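Reporting a stolen bike, and what came after

February 24, 2021

My bike was stolen from the rack behind the Droklow shops while I was in buying bread and stamps. I was gone long enough to queue at both counters. When I came back the lock was on the ground, cut through, and the bike was gone. I am writing down what happened next because I had never reported a crime before and had to work most of it out as I went.

I rang the police non-emergency line from the pavement. The woman who answered asked whether I had seen anyone take it, whether anyone was hurt and whether the thief might still be nearby. I said no to all three. She told me to fill in the online form and to leave the lock where it was long enough to photograph it. I did that with my phone, then picked it up in a carrier bag and walked home.

The form took me 47 minutes. Most of that was spent looking for the frame number. I had written it in the back of a notebook when I bought the bike from Catmont Cycles, and I had moved house since. In the end I rang the shop and they read it out to me from the sales record. If you have a bike and don't know your frame number, turn it upside down and look under the pedals. Mine was stamped there. Take a photo and email it to yourself.

The form also wanted a value. I paid 100 pounds for it second-hand and put that down. I had added mudguards and a rear rack later on, but had no receipts for those, so I described them in the notes box and left it there.

A crime reference number came by email the same evening. Two days later an officer rang. He was polite and did not make any promises. He said they would ask the shops about cameras, and that the one above the chemist's pointed the right way but was not always recording. He asked me again about the mudguards, as they were odd ones, the front longer than the back. I gave him the name of my neighbour Ashwin Thevar, who had walked past the rack that morning and remembered a man crouched by the bikes with a rucksack. Ashwin had taken him for someone mending a puncture. He gave a short statement over the phone.
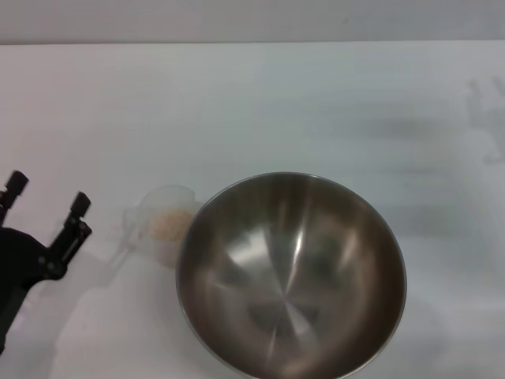 Do you need the crime reference number if you aren't going to claim on insurance? I would keep it anyway, as it is what the police ask for each time you ring, and you will want it to hand if the bike comes up for sale and you need to report the advert.

I did see one advert. It was on Pop, the local selling site, and the bike was the right colour with the wrong saddle. The seller gave Plutunberg Road as the pick-up point. I was tempted to go and look. The officer had said not to do that, so I saved the page, took a screenshot with the seller's name showing and sent both in with my number. I heard nothing for a while, then got an email saying the frame in the advert had been checked and was not mine. Somebody was selling their own bike. I was glad I hadn't turned up on the doorstep.

In April it will be decided whether the council puts in the new racks that were talked about last year, nearer the road and under a street light. I have written in to support them. The old ones are behind a wall and you can't see them from any of the shop windows.

The case has now been closed, pending any new information. The letter was one page and said so clearly. It had a leaflet with it about locks, which recommended using two of different types and passing one of them through the frame. I had only used the one, a cable, and I now know that a cable can be cut very quickly.

I have been getting the 71 bus to work. It is slower than cycling and I have to leave before the post comes. I am looking at another second-hand bike at the weekend, and have already bought the lock.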